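Cups, sponges and a clear worktop

26 Jan 2023

I have been putting off the kitchen since we moved to Hesgate. The rest of the place got sorted in the first fortnight, but the kitchen things stayed in boxes and I just took out whatever I needed that day. By Christmas I was rinsing the same mug every morning and had no idea where the colander was.

So this week I started on it properly. The plan was to do the plastic first, then the sink, then the cupboards. I have not got as far as the cupboards.

The plastic cups and plates are years old. I bought a Nutico picnic set in a sale and have added odd bits to it since, so nothing is a full set any more. I did think about giving the lot away. They are handy in the garden though, and I don't mind if one gets dropped on the patio, so they are staying. They have a shelf of their own now, low down, and the glasses have gone up out of the way.

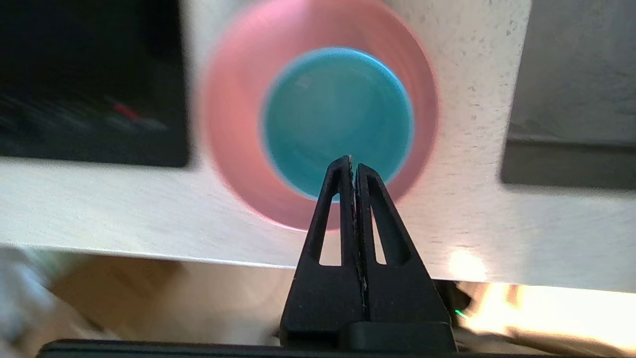

Pink on the outside, turquoise in the middle. One of the keepers.

Cups take up a silly amount of room if you stand them in rows. I now stack them by size and turn the top one over to keep the dust out. Plates go on their edge in an old letter rack. It was meant for the hall but it never looked right there.

The sink took longer. I had three half-used bottles of washing-up liquid, which I poured into one, and a bag of cloths that went straight in the bin. Sponges I am stricter about than I used to be. I buy the ordinary yellow ones with the green scouring side, and I used to keep each one until it fell to bits. Now a sponge does the dishes for a week, then it gets a corner snipped off and moves on to the worktop and the hob, and after that it does the bin lid and is thrown out. The snipped corner is so I can tell which is which.

The speckled worktop is a nuisance for crumbs -- you can't see them until you put your hand in them. I wipe it with a damp sponge and then go over it with a dry cloth. I tried a Velex spray as well but it left smears, so that has gone under the sink with the other things I won't use.
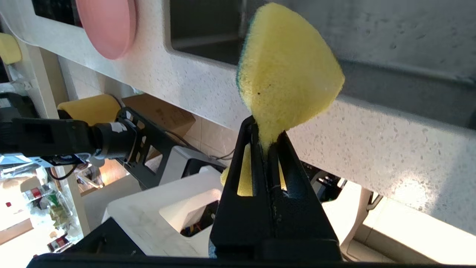 Still to do

The white bin full of small bits needs tipping out and going through. The cardboard can be flattened for recycling, and the plastic bags want rolling up and putting in a drawer. I also need a proper dish for the sponges. There is a Caldeira one I like, in plain white, but I will see what the market has first.

The cupboards can wait until April.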